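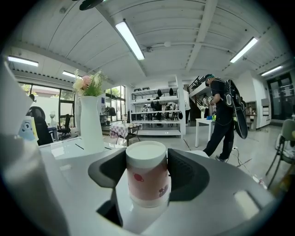

Moroz

Traltutard

The Traltutard is a hand-held two-finger gripper with a camera, made by the firm Busutton and sold as a kit for recording everyday handling tasks. A person holds it, walks up to an object and picks the object up, something the person could already do with a bare hand and at greater speed. The recordings are used to train robot arms, which are slower still.

Design

The body is a smooth light gray housing with two dark charcoal fingers. The fingers close on objects such as small screw-top containers, and the camera looks out past them into the room, so every recording includes both the grasp and whatever the rest of the office was doing. The unit weighs 785 grams. The brochure calls this "featherlight"; the user manual, evidently by a different hand, recommends a break after 11 minutes.

The fingers are driven by a trigger in the handle and open to 90 millimeters. That takes in most jars, cups and bottles sold for the kitchen or bathroom. It does not take in a dinner plate held flat, a fact given its own page in the manual. The finger pads are replaceable and come off with a coin.

There is no screen. A single light on the handle shows that the unit is recording, that it is not recording, or that it would like to be charged, in three shades of orange.

Kit contents

The standard kit contains the gripper, a charger, two spare pairs of finger pads, a wrist strap, a storage case and a printed card of starter tasks. There are seven tasks on the card. Five are versions of picking up a container and putting it somewhere else. The sixth is opening a drawer. The seventh is "tidy the desk", with no further guidance, and has produced the widest range of results.

A second kit, sold as the Traltutard Pair, adds another gripper for two-handed work such as unscrewing lids. The case is the same size as the one in the standard kit and closes if the chargers travel separately.

Software

Recordings are copied to a computer and sorted with a program called Stuvska, which trims each clip to the start and end of a grasp. Stuvska is generally good at finding the start. Its idea of the end is more personal, and early versions tended to wait until the user had put the gripper down, found a chair and started on lunch. The March update improved this and moved the Export button.

Stuvska also lets the user label clips by hand. The default label list includes "jar", "bottle", "box" and "other". In ordinary use the fourth does most of the work.

Reception

Users have praised the grip, which is firm on smooth plastic, and the wide view, which saves setting up a second camera for many tasks. Complaints center on the weight, the orange light and the wrist strap, whose buckle sits exactly where the wrist does.

The kit is sold direct, and phone support is open on weekdays and Saturday mornings. Callers with a question about the storage case are referred to the manual – page and all.

See also: Stuvska; Gripper (hand-held)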